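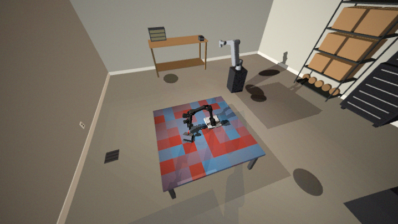

Place phase drops part at 2 mm above table, sim only
Forum: Manipulation / Simulation and Control

ostrander_k
Ostisix arm model, stock gripper, Zollgate physics build from January. Task is pick a small red part, carry it over the table, lower it, release. Out of 300 episodes, 87 fail the same way. The part leaves the fingers during the last stretch of the descent, before the open command is sent. I log the command and the contact state separately and the contact goes to zero first.

Grip force is constant up to that point. Nothing changes in the arm trajectory. Randomized textures are on for the tabletop, lighting is fixed.

Has anyone seen this with the Ostisix model?

fennimore
Post the timestep and the solver iterations.

ostrander_k
Timestep 2 ms, solver iterations at default. Friction on the finger pads is whatever ships with the model.

tabular_rasa
Default pad friction in that model is too low. Raise it and the problem goes away. We had the same thing with the Cele gripper last year.

fennimore
I disagree. If friction were the cause he would see slip during the carry, where the accelerations are higher. He says the force is constant and the part stays put until the descent. Look at the collision margin on the table. If the margin is larger than the clearance, the solver creates a contact between part and tabletop early and pushes the part up through the fingers.

tabular_rasa
It would push the part up, it would not drop it.

fennimore
It pushes it up, the pad contacts break, then it falls. At normal playback you only see the fall. Step it frame by frame.

nomimstead_lab
Check the texture randomizer too. In the older builds it re-created the table geom every time it swapped the checker pattern, and the new geom came back with the default margin instead of yours. Cost us a week. The failure count followed the texture seed.

ostrander_k
Stepped through episode 108. fennimore is right about the sequence. The part moves up a little, both pads lose contact in the same step, then it falls. Checking margin next.

ostrander_k
Margin in my config file is zero. Margin read back from the running sim is not zero in the failed episodes. In the good ones it is. So nomimstead_lab has it, the table geom is being rebuilt on some seeds.

tabular_rasa
I would still raise the friction. You are going to run this on hardware eventually and the stock value does not match any pad I have measured.

fennimore
Separate issue. If he had raised friction first it might have hidden this one, and he would have trained on a table with the wrong surface height.

ostrander_k
Reapplied the margin after each texture swap and reran all 300 with the same seeds. No early releases. Friction left alone for now, will open another thread for that on Tuesday once I have pad measurements.

nomimstead_lab
Assert on the readback at episode start as well. The lighting randomizer has a similar reset path and I have not checked what it touches.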